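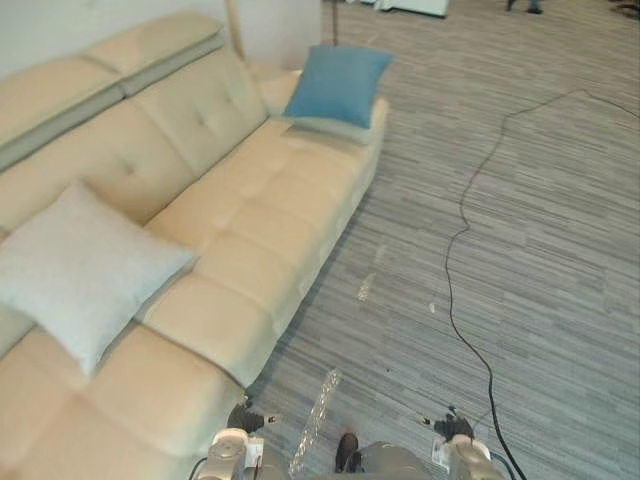 Ask what it costs in the second year, came the advice from a reader when we first mentioned we were looking into tidying robots, and ask before you've fallen in love with it. It has stayed pinned above the desk ever since, and I have looked at it more often than I expected to.

June
By the Home and Workshop desk

I had gone to Devovthorpe in rather the opposite frame of mind. The furnished-lettings firm there had been thinking for most of the winter about buying a two-armed machine for clearing up lounges between tenants, and I'll admit I went mainly to see the arms. They are a fine sight, a pair of black grippers reaching out over a striped grey carpet beside a long cream leather sofa, with a crinkled strip of clear plastic lying on the floor between them. Anyone who has unpacked a parcel in the sitting room will know that sort of plastic, and will know too how the little bits get away from you.

But the office wanted to talk about money, and once they had made the tea and got the folder out, so did I.

The folder held two quotations. One was from Nemska, who would sell the machine outright with a year's cover. The other was from Cai, who preferred to lease it by the month and take it back when you'd finished with it. Most people in the office had started out wanting to buy — there is a comfort in owning a thing — and most of them had wobbled by the time they reached the last page, where the spare parts were listed.

Gripper fingers wear. A worn finger on a hard plastic toy is a small nuisance, and on a thin bit of wrapping it can mean the machine goes back for another try and then another. Nemska's price for a replacement set was £500, and the firm had pencilled in two sets a year, which seemed sensible to me, although an old hand in the corner thought three and said so several times. Somebody had also written down £1433 for delivery, setting up and a morning's training, and then drawn a ring round it, as it hadn't been in the first quotation at all. It was a perfectly fair charge, they told me, and they only wished they had thought to ask.

Then there is the matter of the room itself, which hardly anyone puts in a budget. A lounge is a fussy sort of place for a machine. You have cushions that ought to go back where they were, lamp stands, furniture legs, and cables that wander across the floor wherever the nearest socket sends them. The firm had set aside £1500 for what the folder called "making good": shorter leads, a few clips along the skirting, somewhere decent to park the robot and charge it, and a little put by for the first thing that got knocked over. I liked that last bit very much. I have never owned a new appliance that didn't cost me a lamp or a mug in the first month, and I can't see why a robot should be any different.

People's time was harder to pin down. Somebody would have to be in the room, certainly at the start, and the firm argued back and forth over whose hours those were. Cotthorpe, their smaller branch, had offered to lend a pair of hands two mornings a week, and was then a bit put out to find it had been entered as free. It has since been given a line of its own, with a proper hourly rate beside it, and relations are friendly again.

When I asked how long they expected to keep the machine, I had five years from one desk and three from the next. They have settled on working it out over 5 years for the purchase and setting the lease beside it year by year, so the two can be compared without anyone having to squint. I took a copy of the blank sheet home with me, and I've been using it, rather happily, to think about a new boiler.

For now they have a month's trial to arrange, and a list of jobs to try in it: soft cushions, stray packaging, toys, the remote control that is always down the side of the sofa. Cai will charge for the month and take it off the lease if they go ahead. Nemska is still to reply.

Home Features Workshop Letters Back issues Subscribe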